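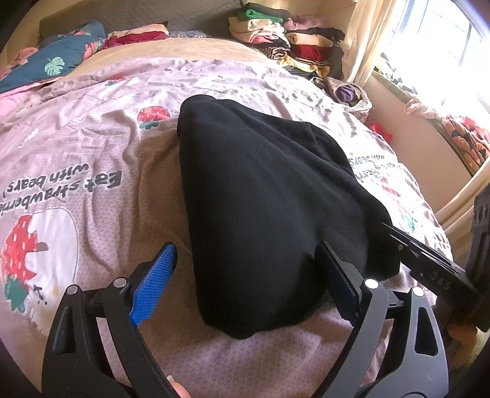 Slip-grip fault (also called "the shuffle", at least by those of us who spent a July chasing it) is a failure in two-finger grippers handling cloth. The jaws close, the controller reports a hold, and the fabric creeps out between the pads anyway. I wrote most of the Skotano fault notes, so you're getting my version, with the arguments left in.

Causes

The fault was first logged on the Jistorar folding arm. Gunvor Viklund had run 204 folds with it and 51 of them ended with the garment back on the bed, while the log cheerfully said "held". I blamed the pads. Worn ribs, I thought, easy fix! New pads went on and the shuffle carried right on.

What we had was a width problem. The Jistorar decided it had hold of something by checking how far apart its fingers stopped. A thick bunch of sleeve stops them early, so that reads fine. A single layer of knit hardly stops them at all, and the threshold had been set using folded towels (my towels, my threshold, sorry). Dark clothes made it worse, as the vision side couldn't tell a fold from a shadow and often picked a spot with one layer in it.
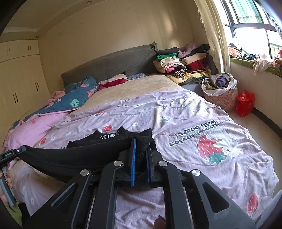

Stretch matters too. Lift a knit top by one point and the weight of the rest pulls the weave long and thin, so a grip that was good at the mattress can be poor a hand's width above it. Qiuyue Cao spotted this from the motor current, which sagged partway through the lift every single time. I'd been looking at that same graph for weeks.

Safety

Dropped laundry is harmless. The retry isn't, always. After a failed check the early firmware closed again at full force, and a colleague at Gramunham got a pinched finger while straightening a collar between tries. Retries now wait 2 seconds and start at low force, and you still keep your hands clear until the arm has parked.

Remedies

Check the grip twice, once at contact and again after a short lift. The Abugri controller does this from version 13 on. Older units need the width threshold reset by hand, using the thinnest thing you own. A worn-out T-shirt is good for this.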